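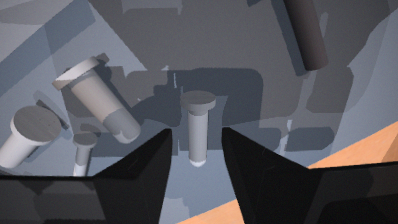

Module Préhension de petites pièces
Document d'accompagnement, séance de mars
Responsable : Fung-ping Liu

1. Objet de la séance

La séance porte sur l'évaluation du kit Kesa, distribué par Flovberg pour l'enseignement du tri et de la saisie de pièces cylindriques à tête plate. Le kit comprend une cellule simulée, un jeu de pièces et un module d'enregistrement. Chaque groupe dispose de la même licence et rend une fiche d'évaluation.

Le travail se fait entièrement en simulation. Aucune conclusion sur le comportement du bras réel ne sera acceptée dans la fiche.

2. Prérequis

Repères outil et repères base, cinématique inverse d'un bras articulé, notion de cône de frottement (chapitre précédent). Le vocabulaire du constructeur diffère parfois de celui du cours : la notice Kesa appelle « approche » ce que nous appelons dégagement haut.

3. Composition de la cellule

Le bras est fixé sur une embase grise, en bord de table. La zone de travail est délimitée par un tapis rectangulaire gris-bleu sur lequel est posé le bac blanc à compartiments, six au total, en deux colonnes de trois. Les pièces à traiter sont posées à plat sur le tapis, à l'extérieur du bac. Deux vues sont utiles à l'exercice : une vue de l'ensemble de la cellule et une vue rapprochée des doigts. 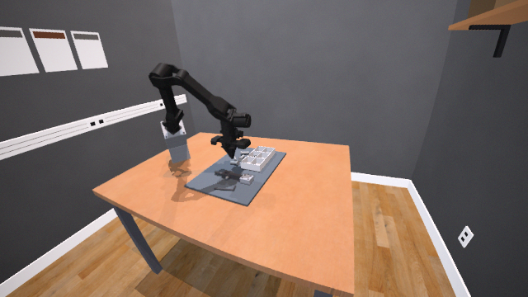 4. Procédure

4.1 Charger la scène de référence (identifiant 1406). La scène 1515 est réservée à l'examen pratique et ne doit pas être ouverte.

4.2 Vérifier le repère outil. L'origine se trouve entre les extrémités des deux doigts et non au centre du poignet.

4.3 Choisir la pièce cible. Commencer par une pièce isolée, à fût mince. Les pièces à fût épais demandent une ouverture plus grande et seront traitées en second.

4.4 Orienter la pince de façon que la direction de fermeture soit perpendiculaire à l'axe du fût. Le point de saisie se prend sous la tête.

4.5 Descendre, fermer, lever, puis amener la pièce au-dessus du compartiment choisi. Enregistrer la trajectoire à chaque essai, y compris en cas d'échec.
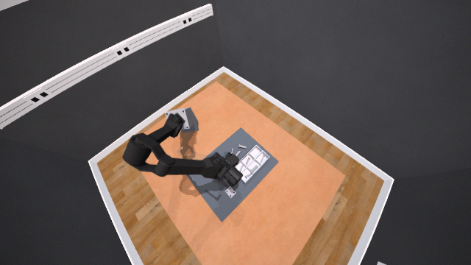 Fig. 3. Cellule vue de haut : bras, tapis et bac à compartiments.

5. Difficultés connues

Ombres portées. Le rendu produit des ombres superposées à bords nets, parfois plus contrastées que les pièces elles-mêmes. Le détecteur Clukau, livré avec le kit, segmente par seuil de luminance et confond aisément une ombre étroite avec un fût. On comparera ses sorties avec celles obtenues par la méthode de Cheng, vue au chapitre 4.

Géométrie de la tête. Le disque est plus large que le fût. Lorsque la pince se ferme trop haut, les doigts rencontrent le rebord et la pièce bascule. Il faut donc distinguer, dans la vue rapprochée, la distance entre les doigts et le fût de la distance entre les doigts et la tête.
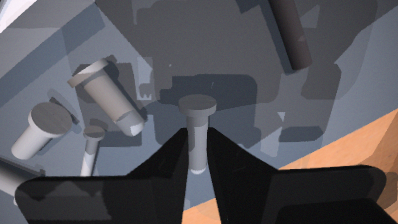

Cette seconde distance n'est pas fournie par l'interface. On l'estime à partir du diamètre de tête indiqué dans la notice et de l'ouverture courante de la pince. L'incertitude sur l'estimation sera reportée dans la fiche.

6. Critères d'évaluation du kit

La fiche comporte 7 rubriques, notées séparément : installation, documentation, fidélité géométrique, qualité du rendu, détection, export des données, coût de la licence. Pour la rubrique détection, la série d'essais doit en compter presque 200 ; une série plus courte est recevable si le groupe justifie l'arrêt.

L'export se fait par trajectoire. Les fichiers incomplets sont conservés et signalés comme tels.

7. À rendre

Fiche remplie, journal des essais, une page de discussion sur les échecs de saisie. Indiquer la version du kit utilisée.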